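Students at Flurnside Technical High School are spending their fall semester teaching a robot arm to put away shoes, a job that team members say has turned out to be harder than the one they first had in mind.

The school's robotics club began the project in September, after last year's team finished seventh at the Wuvard Open, a regional contest for student-built machines. This year the contest has a new household division. Teams pick one chore, build or adapt a robot to do it, and run it in front of judges in a mock room they have not seen before.

Flurnside picked the entryway. The robot has to take shoes off the floor and set them on a low rack in pairs, toes facing the same way. Each team gets 5 minutes per run and three runs in total.

"We started with folding towels," said Sekar Menon, a senior and the team's captain. "We spent two weeks on it and got one towel folded. Then somebody tripped over the pile of sneakers by the door, and that was the end of towels."

The club has 14 members, most of them juniors and seniors. They meet after school in the old drafting room, and for the past month they have also been staying until 7 on Friday evenings. The group is split between hardware, which looks after the arm and the gripper, and training, which records the examples the robot learns from.

Those examples come from the students themselves. A student holds a copy of the robot's gripper in one hand, with a camera mounted on it, and does the chore the way the robot is supposed to do it. The video and the hand movements are saved together. The software then looks for patterns it can repeat when the gripper is on the arm and no one is holding it.

Mercy Swai, a junior who leads the training group, said the team set itself a goal of 100 usable recordings a week. It has met that goal once.

"A lot of them get thrown out," Swai said. "Somebody's hand shakes, or they go too fast, or they knock the other shoe over. You have to do it slowly, and you have to do it the same way you would want the robot to do it. People get bored and start showing off."

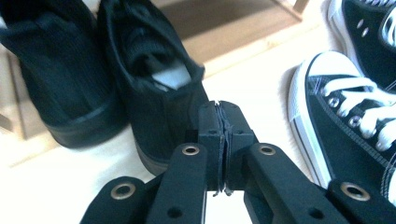

Swai's group keeps a list of which kinds of footwear the robot handles well and which it does not. The list has changed several times since September. Black canvas sneakers with white laces are near the top of the trouble column, mainly on account of the laces, which stand up in loops and give the fingers something to snag on. Slip-ons are easier to grip, with a wide opening and a padded rim, but two dark ones standing almost against each other can be read by the software as a single shoe. The group now records both kinds on the same floor, next to the wooden rack, and changes their positions between takes.

Lighting has been another problem. The drafting room has tall windows on one side, and on sunny afternoons the pale floor washes out to white in the recordings. The students at first pulled the blinds. They have since decided to leave them open for half of each session so the robot learns from both conditions, as they do not know what the room at the contest will look like.

The hardware group has been working mostly on the fingertips. The first set was bare plastic and slid off rubber soles. The students added thin pads to the inside faces, which improved the hold but wear down quickly. Prasetyo Rondonuwu, a junior in the hardware group, said he has tried several materials and has not found one that lasts longer than a couple of weeks of steady use.

"They fray at the ends first," Rondonuwu said. "You can keep going for a while like that. We cut new ones when the grip starts to slip, and we write down the date so we know how long the last ones held up."

The arm was bought used two years ago with money from the school's spring auction. The students call it Teoh, a name it got from an earlier team, and none of the current members could say where it came from. The control software, which the club named Tirkov, was written by students who have since graduated. Menon and two other seniors rewrote part of it over the summer so that it could run on the laptop the contest allows.

Agathe Fleury, who teaches engineering at the school and advises the club, said she tries to stay out of the design decisions. She approves purchases, checks the wiring and is in the room whenever the arm is powered.

"They wanted to build a third finger in October, and I thought it was a bad idea," Fleury said. "I told them so, and they built it anyway. It took them nine days to take it off again. They know a good deal more about fingers now."

In practice runs last week, the robot placed a full pair on the rack in almost half of its attempts. Most failures came at the end of the task, when the arm had lifted a shoe without trouble but set it down too close to the front rail and it tipped forward. Menon said the team will spend the next several sessions on placement alone and leave pickup as it is.

The judges will score each run on the number of pairs put away, how neatly they are set down and whether the robot needs help from a team member. Each touch by a student costs points. Dirk Van Dijk, who is organizing the household division, said 5 schools have entered so far, with chores that include clearing a table, sorting laundry and watering plants. Entries are open until the end of the month.

Van Dijk said the division was added after teams asked for something closer to everyday work. Earlier contests were run on a marked course with foam blocks, and the courses were published in advance.

"The teams knew every inch of it before they got in the van," he said. "With this one they'll walk in and see the room the same morning."

The Flurnside team is asking families to lend old shoes in any size — pairs only, and clean — for the last stretch of recording. Boots and sandals are especially needed, as the club has very few of either. Shoes can be left in the bin outside the drafting room before first period and will be returned after the contest. Owners are asked to put a name inside each shoe.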